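Recording the Cloth-and-Basket Task with the Hand-Held Gripper
Robotics Club notes, maintained by Noémi Hegyi
Last revised 27 May 2018

These steps cover one recording session of the garment task for the Vurkance student project. They assume the gripper is assembled, the camera is mounted, and you have read the storage rules on the club drive. Calibration has its own page, written by Kálmán Sárközi.

What you need
Gripper with lined fingertip pads
Woven basket, rectangular
One dark knit garment
White panel or sheet for the work area
Session log

1. Check the linkage
Open and close the gripper slowly with nothing between the pads. Both sides should move by the same amount. If one side lags, look at the bushings first. A bushing that has crept out of its hole will bind against the neighboring bar. Press it back flush and try again. Do not oil the bars — oil ends up on the cloth.

Look at the pad linings. Slight fraying along the inner edge is acceptable. Replace a lining when it lifts at a corner or when the pads no longer meet evenly near the tip.

2. Set the work area
Lay the white surface flat and put the basket on it. Leave enough room beside the basket to set the garment down in one piece. Any cable should hang in a loose curve that does not cross the space between the pads and the basket.

3. Pick up the garment
Approach with the pads open and pointing at a fold or a loose edge. A hem is the easiest place to grip on a knit. Close until the pads touch through the cloth, then hold for one full second before moving. The trimming script looks for that pause and will drop the episode without it.
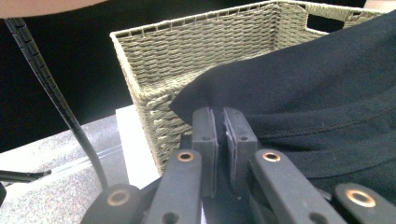 Keep the pads upright during the grasp. Tilting them past the rim makes the outer bars catch on the weave, and the force reading jumps. If the bars do catch, stop, back out, and mark the episode as failed in the log. Failed episodes are kept. Leidy Rengifo uses them to train the failure classifier, so do not delete them from the card.

4. Move and release
Lift straight up until the lowest part of the garment clears the rim, then move sideways. Lower until the cloth rests on the surface and open the pads fully. A partial release drags the cloth and spoils the end pose. For episodes in the other direction, start with the garment beside the basket and release over the center of the opening.

Move at an even speed. Our first set, recorded in October, had 117 episodes, and most of the rejected ones were rejected for motion blur during the sideways move.

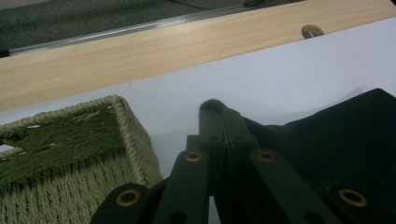
5. Reset between episodes
Change the starting shape of the garment every time. Pick it up by hand, drop it, and leave it as it lands. Turn the basket a little after every 20 episodes and write the change in the log. Do not smooth the cloth out; the policy learns flat cloth very quickly and then fails on anything creased.

6. Check the files
Copy the card before you leave the bench. Each episode should have a video file and a pad-width file of the same length. A mismatch of over 300 milliseconds means the clock sync was skipped, and the whole batch has to be recorded again. The full set currently stands at 1,119 episodes, including failed ones.

Upload to the Avell folder under your own initials. Questions about the trimming script go to Fanni Bíró.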